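Flolia: About Us

Print this page | E-mail this page

Flolia sells push buttons. We mention it early because visitors arrive hoping for flowers, and it seems kinder to let them down in the first line.

The company was started by Ingeborg Gerlach and Gonzalo Pacheco, who had spent years at Colletti ordering switches for control panels and complaining about them. Eventually their manager suggested they go and complain somewhere else. They rented two rooms above a tile showroom, bought a very long table, and have been arguing across it ever since.

Our catalog has 104 buttons in it. Nearly 60 of those are variations Gonzalo swears are different from each other, and customers keep proving him right, so we've stopped teasing him about it in meetings.

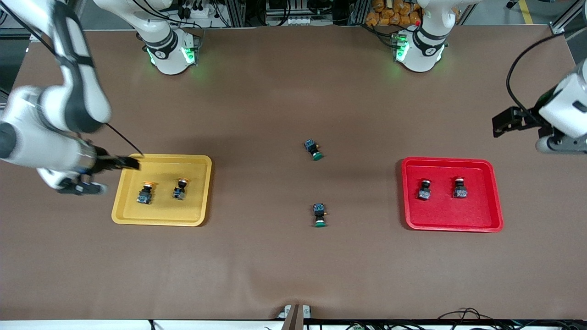
Sorting is the part of the job we take most seriously. A switch in the wrong tray looks perfectly happy there, right up until it gets mailed to a bakery in Ohio that ordered something else. Leonora Cruzado runs the sorting table and has two rules: trays stay flat, and coffee stays in the other room. Ingeborg has broken the second rule 3 times and can tell you the date of each.

Teresa Malinowski answers the phone. If you call to ask for "the round one," she will find out which round one you mean, and she will be nicer about it than the rest of us. Oľga Rusnák does the books and chose the name Flolia. She has never explained it.

We ship small orders. If you need a single button for a machine older than you are, send Teresa a photo and the panel hole size, and please measure the hole first.

Filed under: Who We Are, Switches & Controls

Contact Flolia | © Flolia | Back to top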